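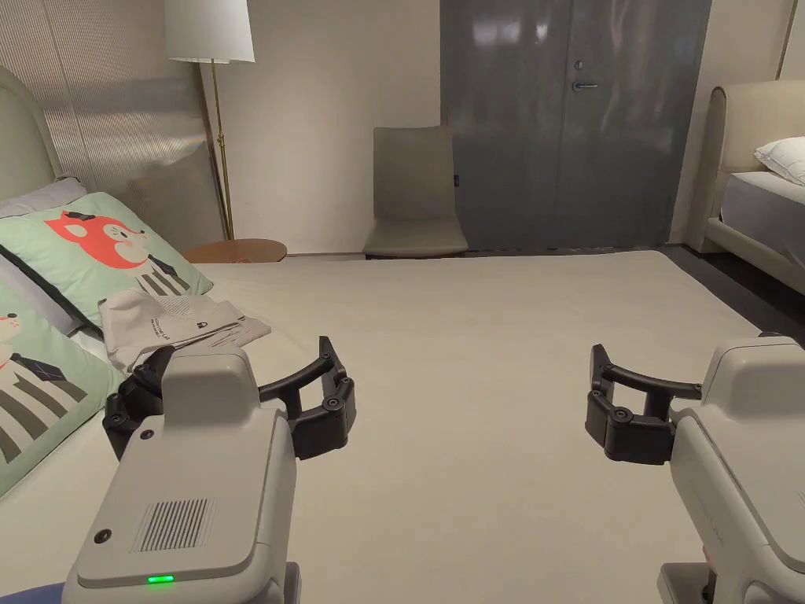

Pre-session safety check – hand-held gripper demos, bed and linen tasks
Kellisard site, bedroom set
Sheet no. 763
Date: 7 Nov 2018
Filled in on the floor between takes so excuse the writing. OK / FIX / N/A, comment after each.

1. GRIPPERS, BOTH HANDS

1.1 Housings, no cracks, no sharp edges
OK. Scuff on the right one, cosmetic. Wiped both down.

1.2 Vent grilles clear of lint
FIX – done. Left had fluff across the slots again. Brushed out. It's bedding, it will keep happening. Suggest we check at every break, not just at start-up.

1.3 Screws on finger joints snug
OK left. Right had one a quarter turn loose, nipped up. Do not use thread lock on these, Hulta want them serviceable.

1.4 Status light green before picking up any item
OK. If it goes out mid-demo, stop, open the fingers, put the thing down. Don't finish the fold.

1.5 Fingers open and close full travel, no sticking
OK. Ten cycles each hand.

1.6 Fingertips clean, nothing that will mark or snag cloth
FIX – done. Small burr on the right tip, filed off. It pulled a thread in a sheet yesterday and that sheet is in the bin now.

1.7 Pinch points explained to the demonstrator
OK. Hair tied back, no rings, no lanyards. Long sleeves pushed up or taped. Fingers stay behind the housing whenever the jaws are live, and no reaching across with the other hand to "help".

2. ROOM

2.1 Floor between the beds clear
FIX – done. Charger lead and a slipper. Dark floor and dark leads, very hard to see when you're looking at your hands. Moved lead to the wall side.

2.2 Floor lamp stable, cord out of the walkway
OK. Still don't like it that close. It got bumped in July. Asked for a weight on the base, no answer yet.

2.3 Side table, nothing hot or breakable on it
OK. Somebody had left a coffee. Gone.

2.4 Chair not blocking the door
OK. Keep it against the wall. Demonstrators drag it over to sit on and then leave it there.

2.5 Door unlocked, handle works from inside
OK. Tried it twice.

2.6 Clearance at the bedside, enough to step back without looking
OK on the near side. Tight toward the second bed. Told demonstrator to turn and walk, no stepping backward with grippers up.

2.7 Extinguisher in corridor, tag in date
OK.

3. BEDS AND LINEN

3.1 Fitted sheet flat, tucked, no loose corners on the floor
OK.

3.2 Pillows at start position
OK. Cartoon pillowcases on the demo bed per the Palomino task list, faces up. If a case goes in the wash swap it for the matching spare, not a plain one.

3.3 Folded item at start position
OK. Refold by hand between takes. Don't do it with the gripers, takes forever and your wrists pay for it.

3.4 Linen free of pins, tags with staples, hard bits
OK. Felt along all seams.

4. DEMONSTRATOR

4.1 Briefed and comfortable with stop word
OK. Stop word is "down". Said it out loud, everybody in the room said it back.

4.2 Wrists and shoulders, any soreness
COMMENT – some stiffness on the right side from yesterday. Agreed shorter blocks. Pull them off if they start holding the elbow up high, that's the first sign.

4.3 Breaks
One block is 80 minutes at most inc. resets. Grippers off the hands at break, on the stand, not on the bed. A warm housing on linen with the vents covered is a bad idea.

4.4 Leaning over the mattress
COMMENT – bed is wide and people stretch for the far pillow. Walk round. A slow demo with a walk in it is fine, the learner copes. A pulled back is not fine.

5. RECORDING AND STOP

5.1 Both hands reporting in Foltent
OK. Left was slow to show up, restarted, fine since.

5.2 Stop button reachable by the spotter
OK. Tested, both hands released. Test again after lunch.

5.3 Battery
Left 89 percent, right a bit under. Swap right at first break. Dead pack mid-grip leaves the fingers shut on whatever they were holding.

5.4 Bad takes flagged
COMMENT – take 2149 flagged, demonstrator tugged the sheet to free a fingertip. Don't want the robot learning to tug. Flag anyting like that, even if the end result looks tidy.

OPEN ITEMS
– weight for lamp base, still waiting
– spare fingertips, down to the last pair
– lint brush to live in the bedroom set, label it so it stops wandering
– light-coloured tape for leads on the dark floor
– item 2.6, ask if the second bed can shift over toward the wall

RESULT
Cleared to run, shorter blocks. Recheck 1.2, 1.3 and 5.2 after lunch and write it on this sheet, not on a new one.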